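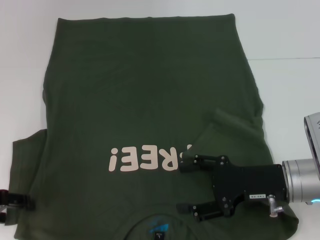
Maintenance thread on the shirt-folding cell at Rukville. Two arms, one white table, a two-finger gripper on each arm. The symptom was a right sleeve fold that had started to drift toward the collar. 1/14

2/14
The fold program hadn't changed. The same recipe ran clean all through October on the same Taşdemir shirts. When the program is the same and the cloth is the same, I start with the hardware at the end of the arm and work back.

3/14
Baseline first. I ran the sleeve fold 15 times with one dark green shirt, laid by hand against the table datum, collar toward the head camera. Logged the resting position of the sleeve edge each time. Left side repeated well. Right side wandered, always in the same direction.

4/14
Drift in one direction says offset. Scatter says grip or friction. I had mostly offset with a little scatter on top, so probably two faults. Write that down before touching a tool or you will fix one of them and stop looking.

5/14
A shirt with print on it is useful for this. The letters don't move relative to the cloth, so the sleeve edge can be read against them. On this one the fold should come down on the first letter and leave R, E, E and the exclamation mark clear.

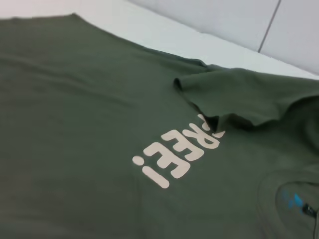

The wrist camera gives the better reading of that edge. The head camera sees the whole garment but the gripper gets in its way on the right side. I use the head view for squareness and the wrist view for where the edge lands.

6/14
Order of checks on the gripper, power off and arm parked:
- pivot screws at every finger link
- plate bolts on the body
- fingertip faces for wear or lint
- gripper to wrist joint, by hand, for play

7/14
Found one pivot screw on the lower finger backed out by part of a turn. It had enough slack to let the fingertip sit 2 mm off its partner under load. Cleaned the thread, applied medium threadlocker, torqued to the Grereck sheet. Did the matching screw on the upper finger as well.

8/14
Do not overtighten these. The link has to swing under its own weight with the drive disengaged. If it hangs up partway, back off and start again. A stiff link drags the cloth when the fingers open, and the result on the table looks a lot like a calibration error.

9/14
Lint: more than expected. It packs in behind the fingertip where you can't see it from the operator side. Dry brush, then vacuum. No compressed air in this cell. It puts the lint into the camera housings and you get to clean those too.

10/14
Reran the baseline. Scatter gone, offset still there. That pointed to the tool center point. Someone had swapped the right gripper after the last service and carried over the old values. The two units are the same model. They are not identical to the last fraction of a millimeter, and the TCP has to be taught again after any swap.

11/14
Taught the TCP with the usual 4-point routine, checked it by rotating the wrist about the taught point and watching the tip. Then redid the hand-eye calibration for the wrist camera. The second step gets skipped a lot. If the gripper came off, assume the camera bracket was bumped.
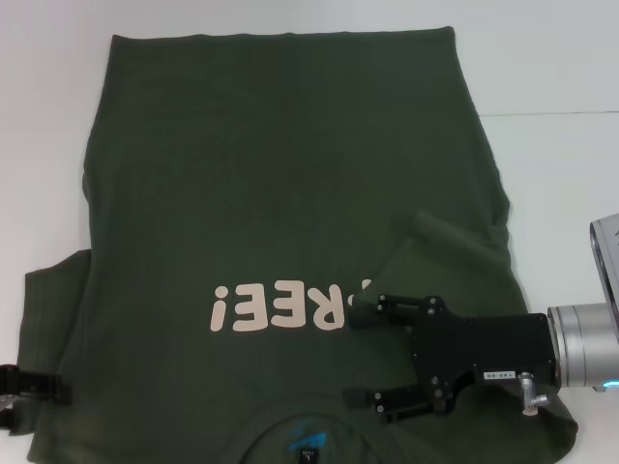

12/14
Left arm next. It was in spec and I didn't adjust anything. Its job during the right sleeve fold is to hold cloth on the other side, so what matters there is pressing force and that it stays put. Checked the force reading against the gauge, wrote the number on the cell card, moved on.

13/14
Changes to the schedule. Pivot screws now get a witness mark in paint pen and a look at every shift start. Torque check every 2,000 folds. Lint brush at the same interval, sooner if Pisero is sending us brushed fleece again, and they usually warn us the day before. TCP check after any gripper removal, no exceptions, with initials on the card.

14/14
Things still open:
- The release height over the fold may be a touch low. Want to try it higher and see if the sleeve settles flatter.
- Grereck lists a newer fingertip with a wider pad. One set on order.
- The cell card has no line for the gripper serial number. Adding one, so the next swap shows up in writing.

Reply to a question about threadlocker: medium strength, small drop, male thread only. Keep it off the pivot shoulder. If it wicks into the bearing surface, take the link apart and clean it before it cures.

Reply to a question about using a plain shirt for the baseline: works fine with a strip of masking tape on the chest. Check the tape edge for lift every few runs and replace it when it starts to curl.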